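25/03/2018
By the Orndale Facilities Desk

Section 4. Lighting the Jambridge hall

4.1 Open the lighting cabinet and set the main isolator to ON.

4.2 Switch on the ceiling fluorescents one circuit at a time. Wait 3 seconds between circuits.

4.3 Switch on the lights at the back of the hall last. These are on the Mikcombe panel, circuit 62.

CAUTION: Do not cycle a circuit more than 3 times in a row. Leave it off and report the fault.

NOTE: In daylight hours, the area next to the tall rear window may be left on the low setting. The stairs to the mezzanine must stay lit whenever the hall is open.
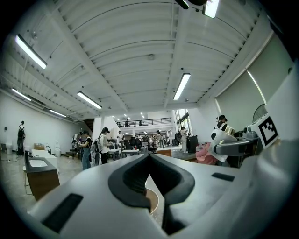 Can one fluorescent fixture be switched off without the others?
Only by circuit. Individual fixtures have no switch of their own, and tubes must not be loosened to put one out.

4.4 Walk the mezzanine from end to end and check for dark spots along the railing.

4.5 Record any failed tube on form 104, with the circuit number. Replacement tubes are kept in the Aquino store.

CAUTION: Isolate the circuit before opening a fixture. Work at ceiling height requires a second person on the floor.

4.6 At closing, switch off in reverse order. Set the main isolator to OFF and lock the cabinet.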